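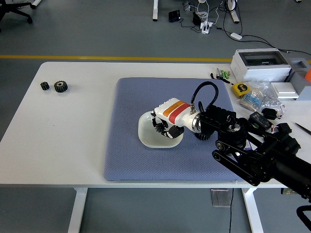
A plastic bowl on a cushioned mat, with a robot hand and a small dark gear just above the bowl's floor.

How to clean and regrease a manual coffee grinder

Hand grinders are simple machines, but they clog. Old oils build up on the burrs, fines pack in behind the bearing, and one morning the handle feels like it's turning through sand. A full clean takes me an hour, mostly for the washing and drying.

I do mine in March each year and again before we go camping. The steps are for the Laxdal, but the Kotusero comes apart the same way except for the retaining clip.

What you'll need
A stiff nylon brush
A wooden toothpick
Food-grade grease
A 5 mm hex key
A bowl or tray for the parts
A soft mat or folded tea towel

Taking it apart
Grind through whatever is left in the hopper. Remove the handle and the catch cup, then turn the body upside down on the mat.

Unscrew the adjustment dial anticlockwise and count the clicks as you go. Write the number down. Put the dial, spring and washers in the bowl in the order they come off. The washers are thin and one is easily left stuck to the shaft, so check before you go on.

Slide out the shaft with the inner burr. Leave the outer burr where it is unless it's loose.

Cleaning
Brush everything dry first. Work the toothpick along the grooves of both burrs. Plastic parts can go in warm soapy water, but keep steel burrs out of the sink - they will spot with rust overnight.

Wipe the shaft and put a smear of grease on each of the 2 bearings. Less is better. Any colour showing on the cloth afterwards means old grease is still in there.

Putting it back
Reverse the order, spring before washers. Tighten the dial until the burrs just touch, then back it off to the number you wrote down. Run a spoonful of stale beans through and throw out the grounds.

Updated 5/23/19: Kári Egilsson wrote in to say the older Laxdal takes a 4 mm key. Check yours before you buy one.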